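Ondano arm and gripper package: purchase review
Narendra Agarwal
Apr 29, 2024

We ordered the Ondano package for the Clolham bench after comparing it with a similar quote from Privatlow. The use is tabletop handling of kitchen items: bowls, plates, bottles, play food. Payload was never the deciding factor. Cost of ownership over the first two years was, and most of this review deals with that.

What the quote covers

The base price includes the arm, controller, gripper and a single set of cables. It does not include the table, the mounting hardware, spare fingers or any training. Ondano lists these as options on a separate sheet, which we had to request. The options we needed came to $918 before shipping. Privatlow puts the same items in its main quote, so the gap between the two offers is smaller than the first pages suggest. Ask both sellers for a full parts list before comparing totals.

Shipping was billed at cost. The arm and the gripper came in separate deliveries and were invoiced separately, which meant two purchase approvals on our side.

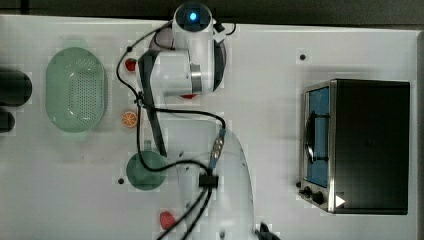 Cable management should have its own budget line. The supplied cables are long enough for any reasonable mounting position, and the slack has to go somewhere. Ondano sells a dress kit for the arm. We left it off the order to save money and would include it next time. Generic clips work on the straight segments but have to be moved each time the mounting position changes.

Table

We bought the table from Rees. It is stiff enough for the speeds we run. Check the drilling pattern against the base drawing before ordering -- Rees will drill to a customer drawing, but the lead time gets longer and the table can't be returned after that. Plan floor space for the table plus a chair and clear access on one side.

Gripper

The fingers are adequate for rims, handles and small solid objects. Wide, shallow items such as plates take more planning of the approach angle. In our acceptance runs in March the success rate on rim grasps was 95 percent, measured over one item set with fixed start positions. Performance on random placement was lower and I would not budget around the first figure. 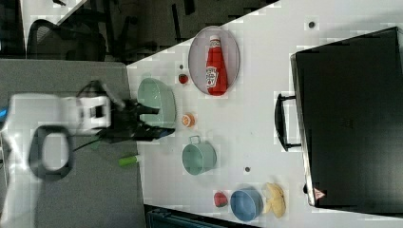 Gripper over the pale green bowl, with the oval plate and ketchup bottle on the white table.

Test items are cheap but not free. Buy duplicates of anything light or thin-walled, and keep one untouched set for repeat measurements. Mixed colors and shapes are more useful than a large number of similar pieces.

Labor

Setup took 70 hours of staff time, from unpacking to the first accepted run. Most of it went to calibration and to workspace limits. The manual covers calibration well. The chapter on limits refers to menu names that don't match the installed software -- support confirmed this and sent a corrected PDF.

Service

The standard warranty covers parts only. Return freight is paid by the customer. The extended plan adds a loaner arm, and for a group with a single unit I would price that in from the start.

Rating

Hardware: good. Documentation: fair. Quote clarity: poor. I would buy the arm again, with the dress kit and one spare set of fingers on the first order.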